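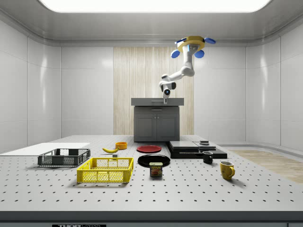 Why Empty Rooms Sound Different

August
By Ľubica Bednárik
3 min read

When my family moved to Clenell, my brother ran into the new living room and shouted his own name. It sounded much louder than it had in the old house. A week later the rug and the couch were in, and he tried again. The same shout sounded dull.

His voice had stayed the same. The room had changed.

What sound does when it leaves you

Sound is a kind of shaking. When you talk, parts of your throat shake the air next to them. That air shakes the air beside it, and the shaking spreads out in every direction until it runs into something.

If it runs into something hard and smooth, most of it bounces back, a bit like a ball off a sidewalk. If it runs into something soft, like a blanket, the shaking gets lost among all the little threads. Some of it turns into heat. The amount is so tiny that you could never feel it.

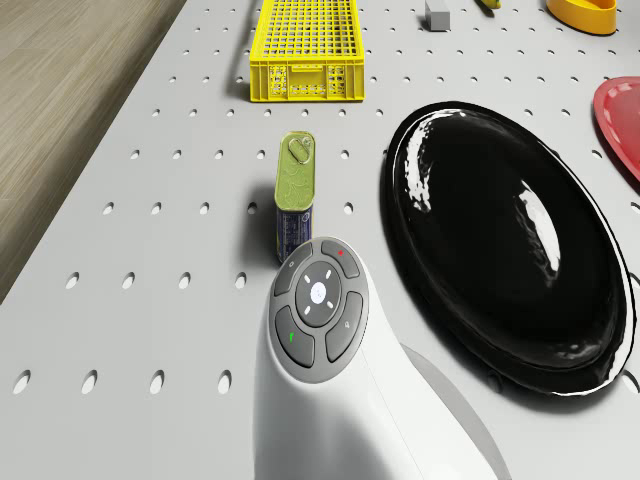

Issue 86, page 20

Echoes need space

An echo is a sound that comes back late enough for you to hear it as a second sound. Sound moves very fast through air, so the wall has to be pretty far away. Stand 80 feet from the side of a big brick building and clap once. You should hear the clap, then a short gap, then the clap again.

Inside a house the walls are too close for that. The bounces come back so quickly that they blur together and make the first sound seem longer. This blur is called reverberation. Say it slowly: ree-ver-ber-AY-shun.
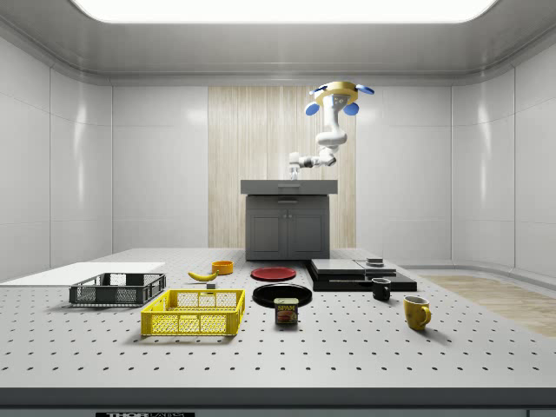 Reverberation depends a lot on what a room is made of and what is in it. Bathrooms have plenty of it, thanks to tile and glass. Bedrooms have less, thanks to the bed. Kitchens are often noisy places, and you can work out why by looking for flat, hard surfaces. A flat countertop and closed cabinet doors, like the gray ones against the back wall here, give sound something to bounce off. So do smooth wall panels. Curtains and cushions do the opposite job.

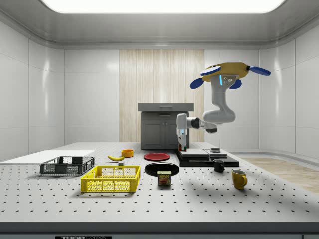
Smooth, glossy walls around a big tabletop.

Try it at home

You need a spoon, a metal pan and a thick bath towel.

1. Put the pan in the bathroom and tap it with the spoon. Listen until the sound is gone.
2. Carry the pan to a bedroom and tap it just as hard.
3. Go back to the bathroom, hang up the towel and tap again.

Write down which sound lasted longest. Everaldo Coutinho, who teaches music in our town, does this with a drum in the school gym. He says the gym always wins.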